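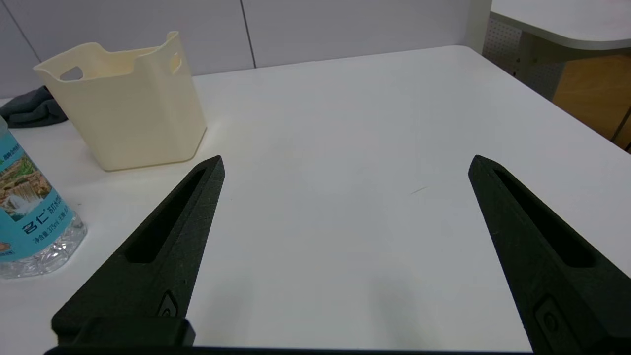

Plotuta Nenden storage basket, small, cream

Reviewed by Iwona Kwiatkowski
11 Jul 2025

The Nenden has 3,196 ratings on the store page and most of them seem to be from people who took it out of the wrapper, liked the color and went straight to the keyboard. I don't blame them. It's a nice color. But a plastic basket has one job, and you can't tell much about how it does that job on the day it arrives.

I bought two in December, one for the bathroom shelf and one for the kitchen, and have been moving them between rooms ever since. Both were paid for with my own money. Plotuta didn't send me anything and I doubt they will now.

What you get is a small tub in cream plastic, more or less rectangular, with rounded corners and a top edge that goes up and down in a gentle wave. The handles are holes near the rim. No lid, no liner, no label holder. The packaging called it a "home organization solution," a big phrase for a tub.

The wavy edge

I was ready to hate this. It looks like decoration, and decoration on a storage basket usually means somewhere for soap scum to collect. In use it hasn't bothered me much. A cloth wipes along it without catching. What it does do is make stacking pointless. The product page suggests you can put one Nenden on top of another, and you can, for as long as you don't touch the shelf. Mine slid off twice before I gave up. If you want baskets that stack, get something with a flat rim.

The handles

Fine for carrying washcloths. The openings have nicely rounded corners and my fingers fit through with room to spare. With heavier things inside (I tried shampoo refills, then potatoes) the sides bow outward a little when you lift, and I start walking faster than I'd like. My neighbor Mieczysław Zalewska has the same basket full of clothespins and says I'm being fussy. Clothespins weigh nothing, Mieczysław.

Also, holes are holes. Anything small and slippery near the top will find its way out of them. Cotton swabs did, all over the bathroom floor.

How much goes in

Less than I hoped. "Perfect for bath time essentials," says the listing, and the bath pouf is the first thing most people will reach for. A pouf is mostly air and takes up the space of something three times as useful. Put one in with a few bottles and it ends up perched on top like a hat. I've stopped fighting it. At least up there it gets some air, and I can grab it without digging.
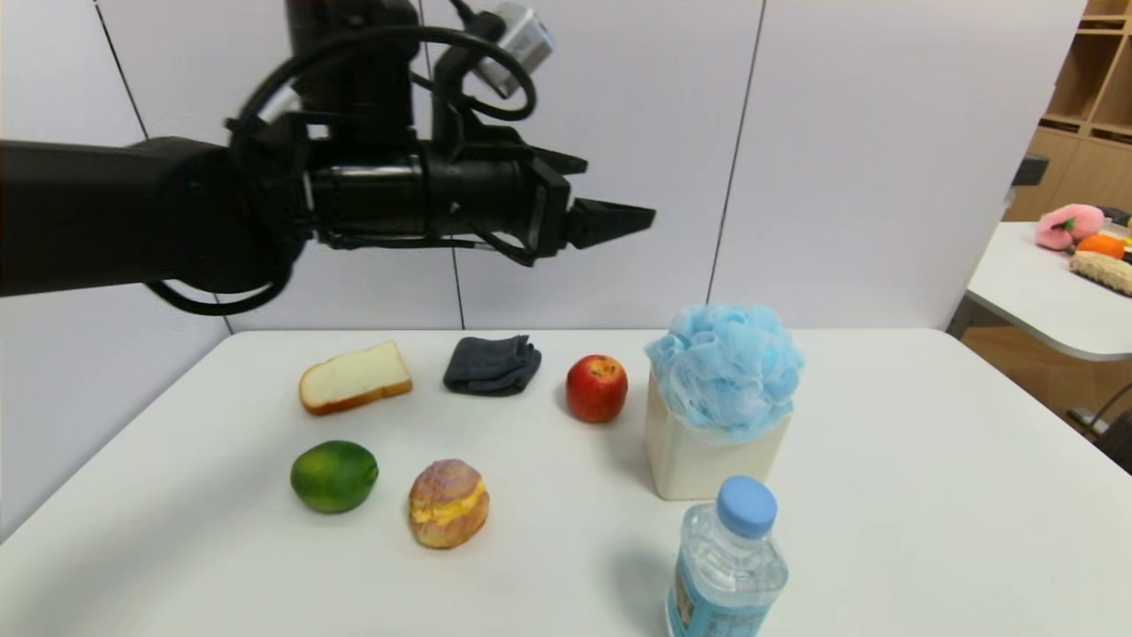 Blue mesh pouf on top of the cream container, with an apple, a dark gray cloth and a slice of bread in the same row.

In the kitchen it was more useful. Apples are a good fit, dish towels too if you fold them properly, and bread bags can go in on their side. I wouldn't put unwrapped food straight in, mostly out of habit. The cream color shows crumbs less than I expected and coffee more.

Cleaning

Warm water and dish soap. I ran one through the top rack of the dishwasher, against the instructions, and it came out the same shape it went in. I wouldn't make a routine of it. There is a ridge underneath that holds on to water, so dry it upside down or you'll find a puddle on the shelf later.

Compared with the Grabowska

I also own the Grabowska basket, the plain square one. It's uglier and the plastic feels cheaper, but the base is stiffer and it holds more for less money. On a shelf behind a door I'd take the Grabowska every time. Out on a counter or a table where guests can see it, I reach for the Nenden, and I'm a little annoyed with myself about that.

Would I buy it again?

One, maybe. Two was too many. It hasn't cracked or yellowed in the months I've had it, and that puts it ahead of a couple of baskets I've paid more for. The stacking claim should come off the page, though, and the price should come down to match the size. Check the measurements against your shelf before ordering, and wait for a sale if you can. They seem to have them pretty often.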